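Setting up webhooks in Flera without losing your mind (or your orders)

If you've been polling the Flera API every few minutes to see whether anything has changed, I've been there, and your rate limit probably isn't thanking you for it. Webhooks are the way round it. You give Flera a web address, and whenever something happens in your account (a new order, a changed contact, a failed payment) it sends a little package of JSON to that address.

I run the back office side of a small shop that sells sewing patterns, and I moved us over to webhooks in May. I'm not a full-time developer, so this is written for people like me who can read a bit of code and copy the rest.

What you need before you start

A Flera account with admin rights. Ordinary staff logins can see the Developer menu but the Save button stays grey, which cost me half a morning.

Somewhere to receive the messages. I use a small app hosted on Prumon, but anything that can answer a POST request over https will do.

A test account. You can make one under Settings, then Developer, then Sandbox. Please do this! I skipped it the first time and sent 87 "your order has shipped" emails to real customers.

Step 1: Make your receiving address

Your address needs to accept a POST request and send back a 200 response. For now it doesn't have to do anything clever with the message. Mine is just our app's address with /hooks/flera on the end. Get it to print whatever arrives into the log and reply with 200, and leave it at that until you've seen a real message come through.

Step 2: Register it in Flera

Go to Settings, then Developer, then Webhooks, and press Add endpoint. Paste in your address, and tick only the events you care about. I ticked everything to begin with and got buried in contact.viewed messages, one for every time somebody opened a customer record. We now use order.created, order.cancelled and payment.failed and that's plenty.

When you press Save you'll be shown a signing secret. It's shown once. Copy it into your app's environment variables straight away, and don't put it in your code (yes, even if the repository is private).

Step 3: Send a test message

Next to your new endpoint there's a Send test link. Press it and go and look at your log. You should see a block of JSON with an id, a type, a created time and a data section, and the part you want is nearly always inside data.

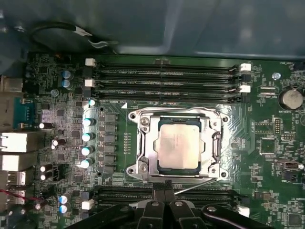
Do I need my own server to receive webhooks?

Any hosted service that gives you a public https address will work, so a small app on a hosting plan or a serverless function is fine for most shops.

Step 4: Check the signature

Your address is public, so anyone who guesses it could post rubbish to it. Flera adds a header called Flera-Signature to every message. You take the raw body of the request, run it through HMAC SHA-256 with your signing secret, and compare the result with the header. If they don't match, send back a 400 and stop there.

The word "raw" matters a lot. My framework was helpfully turning the JSON into an object before I got to it, and when I turned it back into text the spacing was different, so nothing ever matched. Oksana Bondarchuk spotted that one for me on the Traturach forum (thank you, Oksana, I was about to throw the laptop in the garden). Look for a setting called something like "raw body" in your framework's docs.

Step 5: Answer first, work later

Flera waits 7 seconds for your reply. If you're making a PDF, updating stock and sending an email before you answer, you'll run over, and Flera will decide the message failed and send it again. Then you do all that work twice!

So save the message somewhere, reply with 200, and let a background job deal with it. I use Piras as the queue, mostly because Keegan Pirihi had already written a starter template for it and I could pinch his settings. A plain database table with a "done" column works too.

Step 6: Expect duplicates

Even when everything's healthy you'll sometimes get the same message twice. Every message has its own id, so keep a list of the ones you've handled and ignore any you've already seen. I keep the last 2,000 and clear out the older ones overnight.

If it stops working

Look at the Deliveries tab under your endpoint first. It shows every attempt, the response your app gave, and a Resend button. A row of 400s usually means the signing secret is wrong, often because you've moved from sandbox to live and forgotten that each has its own. Timeouts mean going back to step 5. If the tab is completely empty, check your events are still ticked, as editing the address clears them on the older settings page.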